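Small Instruments, Big Turnout at Grarumero Suture Lab

May 24, 2021 hardly seemed like the sort of date anyone would circle on a calendar, but the line outside the new suture lab at Grarumero Hospital went down the hall and past the elevators.By the Hindar newsroom
24 May 2021

HINDAR — The hospital opened the doors of its practice lab to the public for one long morning, and 369 people came through to see how surgeons learn to tie a knot with tools smaller than a fingertip.

The lab takes up what used to be a records room on the second floor. The file shelves are gone, the walls have been painted a soft green, and there is finally enough light in there to thread a needle. It measures 687 square feet, and for most of the morning every one of them had somebody's shoes on it.

Visitors started at the long bench by the windows, where they could try hand stitching on foam pads with a curved needle and a pair of ordinary needle holders. It is much harder than it looks! Retired quilters did very well. So did a group of middle school students from Katiyar, who had come over on the early bus and had to be talked into giving up their seats when it was time for the next group.

From there it was on to knots. Staff had set out lengths of thick cord, the kind used for window blinds, so that people could follow each loop before trying it again with real thread. A surgeon's knot starts like the first half of a shoelace bow, with one extra wrap to help it hold while the second throw goes on. Plenty of people got the wrap right and then pulled the wrong end. The cord came undone, everybody at the table laughed, and they started over.

The biggest crowd gathered at the back, where suturing instruments were on display. Up close, the tools are wonderful pieces of metalwork. The jaws open and close like a tiny pair of pliers, and just below them is a joint that lets the tip bend the way a wrist does. With tips like these, a surgeon can work through a small opening and still come at a stitch from a comfortable angle.

Thread was the other thing people kept asking about. Some kinds dissolve in the body over time, while others stay put or are taken out later. Dark thread is popular for a simple reason: it shows up well against tissue, and a surgeon looking for a loose end wants to find it fast.
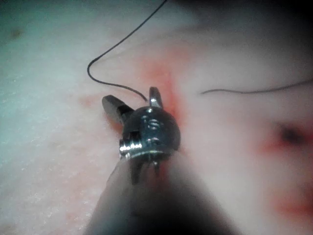

The open jaws of a surgical instrument against pale pink tissue, with black suture thread in view.

The lab was paid for in part by a spring raffle and pancake supper held in Grorkeck, which brought in $3,498. The money went toward practice pads, thread, and the adjustable stools, which were a big hit with the younger visitors for reasons that had very little to do with surgery.

Regular training sessions for hospital staff are already underway in the room, and the schedule is filling up. Surgical residents get the bench in the early mornings, and nurses and operating room technicians have it in the afternoons. A sign-up sheet for community classes went up beside the door during the open house and ran onto a second page before lunch.

Those classes will begin in September. Each one lasts two hours and covers basic stitches, knot tying, and a look at the instruments used in the operating room. No experience is needed, and all materials are provided. Students age 14 and up may attend, with a parent or guardian's signature for anyone under 18.

Anyone who missed the open house can still see the displays. They will stay up in the hospital's main lobby, next to the gift shop, through the end of the summer. Parking in the north lot is free for the first hour.

Last updated: 4:15 p.m.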